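Sorting a big shared table where food and toiletries have got mixed up – where do I start?

Grosevetti Home & Workplace Help > Tidying and Storage
Posted November 14, 2018

Edeltraud Brinkmann

Hello everybody, and please bear with me because I do tend to go on a bit! I look after the practical side of things for a shared office in the Planine building (31 of us on a full day, far fewer on a Friday), and we have one very large white table in the main room that has become the place where everything small ends up. I don't mind a bit of clutter, I grew up over a hardware shop, but we have clients coming more often now and I would like the table to look as though somebody loves it.

The trouble is that it is all tiny things of completely different sorts. Snack packets next to shampoo-sized bottles, bits of foil, wrapping, a carrier bag of something or other. If it were forty mugs I would know what to do with forty mugs. With this lot I pick something up, wonder where it belongs, and put it back down again, and I've done that for two evenings running. 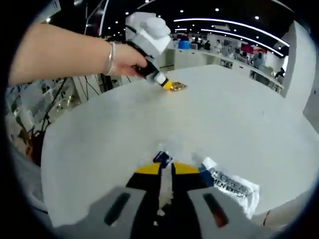 The Men Expert packet at the near end, with the clear plastic bag and a little gold bit of something further over.

You see the sort of thing I mean. The clear bags are the worst, to my mind, they catch the light and make a table look busier than it is. And my colleague is forever telling me that anything shiny and crinkly goes in with the metal recycling, which I don't believe for a minute, but I couldn't tell her why.

My first idea was to sort by size, so that all the little things went in one tray. I bought two Kombo trays with dividers for that very purpose and they are very nice trays, but it meant crisps living beside skin cream, and one of the men said his biscuits tasted of aftershave. He may have been teasing. I took the point all the same.

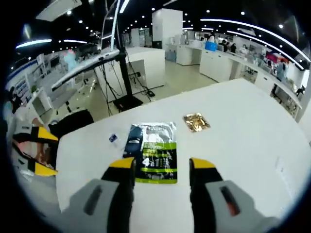
Snack packet with the big 4 on it, and the gold foil one just behind.

So, my questions, if you will forgive me for having several. Should I sort by what a thing is for, or by who is likely to want it? Is there any sense in keeping single sachets and very small packets at all, or do they only breed? And what do people do about the foil? We have a long counter with cupboards under it, and I've been given one shelf, 155 cm wide, so I am not short of room. I'm only short of a method.

Thank you ever so much in advance. I do read everything, even if I'm slow to reply.

Marjolein_at_number_nine

What a nice question, and I'm so glad you said about the biscuits, because I don't think he was teasing at all! Scented things and food really shouldn't share a closed box. Even a wrapped bar of soap will get into a packet of plain crackers if you leave them together over a weekend – I did it once on a caravan holiday and we had lavender cheese crackers until the Tuesday.

I would do a first pass that takes no thinking whatsoever. Get three containers and put them on chairs, so they are off the table and you can see the surface appear as you go. One for things that go in your mouth, one for things that go on your skin or hair, and one for wrapping and everything you can't name. Don't stop to read labels at this stage. If you find yourself reading a label you have slowed down, put it in the third one and carry on.

Only when the table is bare do you sit down (with a cup of tea, please) and go through each container properly. Food first. Anything open goes, anything past its date goes, and what's left stands upright in one of your Kombo trays so people can see the fronts. Flat packets are a nuisance lying down because they slide under each other, but they file beautifully, like records in a box.

Toiletries want a deeper box with a lid, and I'd put that in the cupboard and keep it well away from the shelf with the snacks. Small bottles should stand up if they will stand up. If they won't, a jam jar does very well for holding four or five together, and you'll spot a leaky cap straight away.

As for the foil, do the scrunch test. Squeeze it in your fist and let go. If it stays in a ball it's most likely real foil, and if it springs open again it's plastic film with a metal look to it, and around here that goes in the ordinary bin. Your council may have its own ideas, so look at their page before you quote me to your colleague. Packets need to be empty first, obviously.

About tiny packets – keep a few and be strict. I have one small dish, and when the dish is full I stop.

grumpy_ferret81

Bin it. If it was anybody's they would have picked it up by now.

Edeltraud Brinkmann

Marjolein, you are a treasure, thank you. The chairs are such a simple idea and I would never have thought of it, I always balance the boxes on the very table I am trying to clear. (And thank you too, ferret, I shall keep you in reserve.)

May I come back with one more? It's about the things that stand up. I've got the flat packets clear in my mind now, but there are also bottles and a plant, and I can't decide how much of it may stay out. The plant is staying whatever anyone says, it is green and it's in a nice plain white pot.

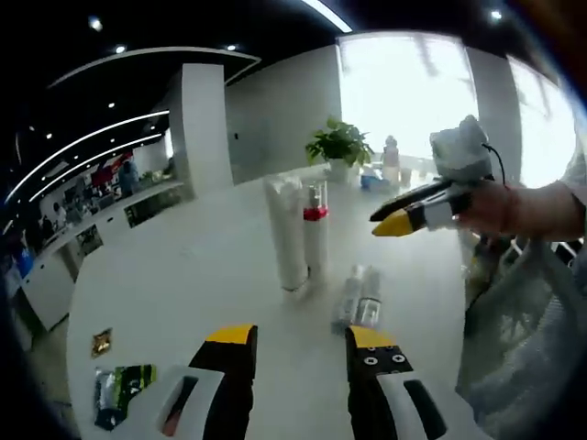 What I'm wondering is whether a few taller things would look all right grouped together at the far side by the window, or whether I should be hard-hearted and leave only the plant. I do like a bit of life on a table. A completely bare one puts me in mind of a dentist's. On the other hand, if I leave one bottle out I know very well there will be six by the end of the month.

Marjolein_at_number_nine

Leave the plant and one other thing, and make the other thing useful, a box of tissues or a jug of water. I wouldn't leave toiletries out on a table where people sit down to work, however pretty the bottle. If there's hand cream that everyone likes, it can live by the sink, where hands get washed anyway.

Do give the plant a saucer if it hasn't got one, and turn it every week or so, as they lean towards a window before you know it.

Purkiton_Pete

I can add one thing from running a youth hostel kitchen for years. Put a date on the box. We had a "left behind" box and a strip of masking tape on the lid with the day it would be emptied, two weeks ahead. People are much quicker to claim their belongings when they can see a deadline, and you don't have to go round asking. Write it big.

Also check any small clear bottles before you put them in a drawer. If the label is faded or you can't tell what's in there, don't sniff it and don't pass it on, just get rid of it according to what your local place says. We once had someone rinse a salad bowl with what turned out to be hair conditioner.

For the shelf, I'd give food one end and toiletries the other and leave a gap in between. Tea towels go nicely in the gap.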